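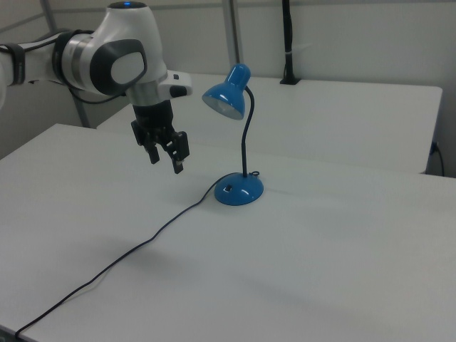

September, 4:40 pm. Gooseneck lamps, round two. Still on the droop problem, still trying to pick one lamp for all the reading desks at Stultstead so we can stop buying whatever's cheap. Tutard one is back in its box (sagged overnight again, neck was like cooked spaghetti by morning). Blue one is next. Neck leaves the back of the shade, bends over and then drops almost straight down into the base, so most of the weight ought to sit over the disc and not out in front of it. Shade tipped down and to the left, switch is at the front left of the base. Left handed people will be happy, everybody else reaches across their own book. Note the little loop of thin wire at the top of the base, by the neck, right side. Don't like it. Check before it goes anywhere near a public desk.

Start position for the sag test: same as last time. Shade where a reader would put it, pencil mark on a card stood up behind, line at the bottom lip of the rim. Read again after an hour, then before leaving, then first thing. Tutard lost 13 mm by morning. Would accept up to 7, past that people start pushing it back up all day and that's what kills the neck.

5:10 pm. Mark moved hardly at all. Maybe a hair. Could be me not getting my eye level with the card. Next time tape a straw to the card and sight thru it.

Light. Meter flat on the table under the shade, room lights off, blinds down. Peak 3,808 lux close up, way more than anyone needs, and then it falls off fast once you slide the meter toward where the far page of a big book would be. Deep dome, so you get a pool of light and a hard edge. Fine for a paperback. Bad for the newspaper volumes, you'd be nudging the lamp along every column. Did not write down the far page numbers, got interrupted, redo tommorow.

White table is flattering everything by the way. Stultstead desks are dark oak with a green top. Bring the green offcut from the store and put it under for the repeat, and redo Tutard on it too or the comparison is junk.

Glare. Sat down at reading height. With the shade angled down the bulb is hidden from the seat behind it but not from the seat on the open side, you look right up into the pale part inside the rim. Two readers across from each other — one of them is going to complain. Tilting down more fixes it and makes the pool smaller. Same trade as the old brass ones. A deeper lip would do it. Ask Gallegos if they'd make a slip-on collar, they did the ones for the map room.

Also glare off the base. Glossy, domed, throws white highlights back at you. Small thing but once you've seen it you can't stop seeing it. Matte would be better. Can't see the library people letting us sand a new lamp. Bretell does the same shape in a flat gray, per their catalog, not seen one in person. Longer lead time.

Tipping. Pushed at the rim with one finger, slowly, each direction. Backward and sideways it slid before it tipped. Forward it lifted, came back down by itself. Put rubber feet on and it stops sliding and then of course it tips instead. So no rubber feet. Felt.

Switch. Small. Found it by touch OK the second time. Has a decent click. Old hands or gloves, not sure. Try it w/ winter gloves, the building is cold.

5:50 pm. Wire loop. Unplugged, bottom plate off. Not going to guess at what the factory meant by it, I've written to the supplier. Until they answer it's a bench lamp only and I put a tag on the cord. Nothing chafed inside that I could see. Cord grip is good, better than Tutard's, which was a knot. An actual knot.

Where I am right now:
Blue one beats Tutard on droop, base and cord grip
Loses on spread
Even on switch
Price, blue is 19 dollars over. Times every desk that hurts

Want a Bretell gray on the bench before saying yes to anything. And want the overnight number. Left the card in place, shade untouched, PLEASE do not move the shade. If you need the table work at the other end.

7:55 am. Overnight: 4 mm. Nice. Leaving it till lunch anyway then green offcut, far page readings, gloves.

Comments (4)

we had the Tutard knot too, thought it was a repair

Did you measure with the bulb it came with? Mine shipped with a really cold one, swapping it changed the meter reading a lot. Same lamp otherwise

Reply: came with it, yes. will note the bulb next time, good catch

Green offcut is behind the paint shelf, someone used it as a drip mat so only one side is any good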